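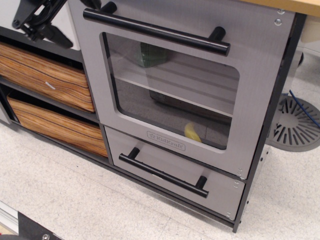
Incidencia 585 — El brazo se detiene antes de llegar al tirador del horno
Estado: resuelta, pendiente de una comprobación
Fecha de apertura: 3 de septiembre de 2026
Equipo: brazo Okine con pinza, controlador Clidex, versión 14
Lugar: sala de demostraciones de Zomard
Prioridad: alta (jornada de puertas abiertas)
2 veces compartido

Descripción del problema

En el ensayo general de la jornada, el brazo hace bien la aproximación hacia la cocina de juguete y se para antes de cerrar la pinza sobre el tirador de la puerta del horno. El controlador devuelve "objetivo fuera de tolerancia" y el programa vuelve a la posición de espera. El tirador del cajón de abajo no da problemas con la misma rutina.

La demostración prevista consiste en abrir la puerta, coger el plátano del suelo del horno y dejarlo sobre la encimera. El grupo de Siddiqui entra el primero y quiere ver la secuencia completa, sin intervención desde la consola.

Comprobaciones

1. Reinicio del controlador y del brazo. Sin cambios.

2. Límite de fuerza de la pinza. Estaba en el valor de fábrica. Lo subimos un punto y lo volvimos a dejar como estaba: el fallo aparece antes del contacto, así que la fuerza no interviene.

3. Cableado. Conectores revisados en los dos extremos. El cable azul que pasa por encima de la rejilla del suelo tiene holgura suficiente. Pendiente de fijarlo con canaleta antes de que entre público.

4. Detección del tirador. Con las luces del techo encendidas, el detector coloca a ratos el tirador pegado al panel, como si no hubiera separación. El frontal gris devuelve brillo y la medida de profundidad baila en esa zona. Apagando la fila de luces más cercana mejora bastante, pero sigue fallando algún intento.

5. Posición de la cocina. Al comparar con las notas de la instalación de mayo, el mueble está girado respecto a la referencia. Seguramente se movió al fregar el suelo. La rutina parte de una posición guardada y solo admite una corrección pequeña, y con el giro más el error de profundidad se sale de la tolerancia. 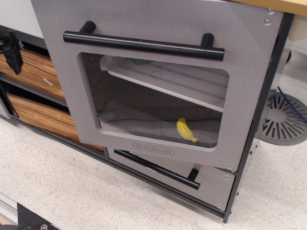 Por eso el cajón funcionaba y la puerta no: en el cajón la rutina usa un margen más amplio, heredado de una versión anterior, y el giro quedaba absorbido. En la puerta alguien lo había reducido para evitar que la pinza rozara el mueble.

Solución aplicada

— Recolocada la cocina según la referencia y marcadas las esquinas en el suelo con cinta.
— Recalibrada la cámara con el mueble ya en su sitio.
— Espera de 3.000 ms al final de la aproximación, para promediar la profundidad antes de cerrar la pinza.
— Fila de luces cercana apagada durante la demostración. Queda anotado en la hoja de sala.

Con estos cambios la puerta se abre en todos los intentos del segundo ensayo. La espera se nota y desde fuera parece que el brazo se ha quedado pensando; conviene que quien presente siga hablando en ese momento.

Pendiente

El agarre del plátano depende de cómo quede orientado. Si la punta apunta hacia el fondo del horno, la pinza entra forzada. De momento se coloca a mano antes de cada pase y se cierra la puerta. La orientación libre se trata en otra incidencia y no entra en esta jornada.

Falta comprobar que la secuencia aguanta con visitantes alrededor, por si las sombras afectan a la cámara. No mover los cubos de almacenaje de los estantes de la izquierda: el detector los usa como referencia y, si faltan, hay que repetir la calibración.

Si vuelve a salir el mismo aviso, mirar primero la cinta del suelo y después las luces. Reabrir esta misma incidencia y adjuntar el registro del Clidex.

14 comentarios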